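**Oltusow Dark Wash, 50 oz. bottle**
Sold by Netdale Home Supply. Item 438.

Every detergent for black clothes makes the same promise, and we've stocked enough of them to stop believing it. Oltusow says it "keeps black looking new." We'd put it more modestly: it's a mild liquid with no bleach and no optical brighteners, and it rinses clean in cold water. Whether that's worth paying extra for depends on what you've been using. 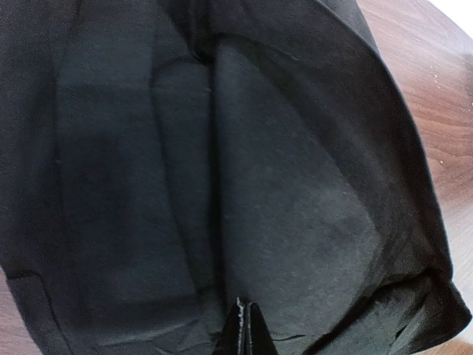

Fading has several causes, and soap is only one of them. Heat does a lot of the damage, and so does rubbing against zippers and rough cotton in a packed drum. Judge your own clothes in daylight before blaming the detergent. Black cloth folded in layers on a reddish-brown wood table still reads as plain black, and a worn knee is easy to miss until you open the garment up. If you already wash cold and inside out, expect a small difference from this bottle. If you wash hot, change that first. It's free.

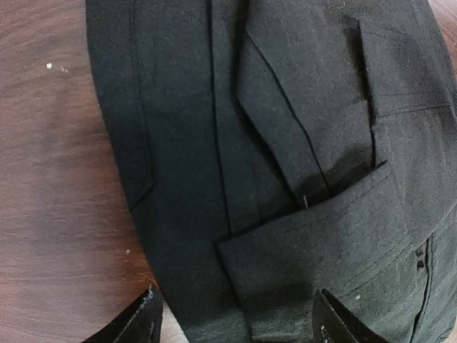 **Mbali Kekana**
Laundry and fabric care buyer, Netdale

The label also talks about a "fiber shield." I asked the maker, Plurnmont, what that was and got a brochure back. I'd ignore the phrase. What I can vouch for is the smell, which is faint, and the cap, which doesn't drip down the side like the old one did.

**Details**

- Size: 50 fl. oz.
- Price: $11
- Machines: standard and high-efficiency
- Use on: cotton, linen, polyester and most blends
- Don't use on: wool, silk or anything marked dry clean only
- Water: cold, never above 90°F

The dose lines inside the cap are generous, as they always are. Start with the lowest one. 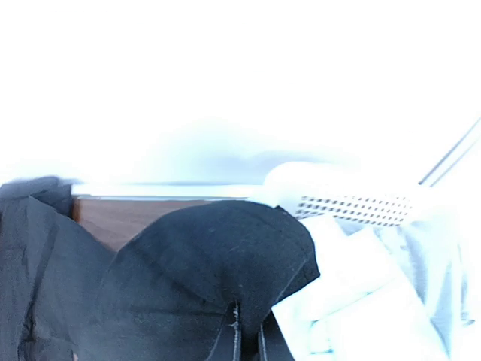 **Will it bring back color that has already faded?**

Lost dye can't be washed back in. You'd need a fabric dye for that, and those don't take well on polyester.

Returns are accepted on unopened bottles only. We dropped the three-bottle bundle in February; it saved you almost nothing.

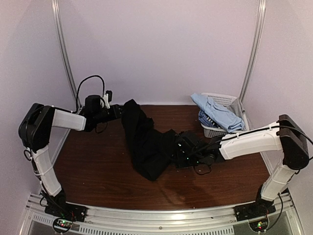 **Does it remove lint?**

Detergent won't do much about lint. Wash dark clothes away from towels, clean the dryer screen, and keep a lint brush handy.

Page last checked May 10, 2025.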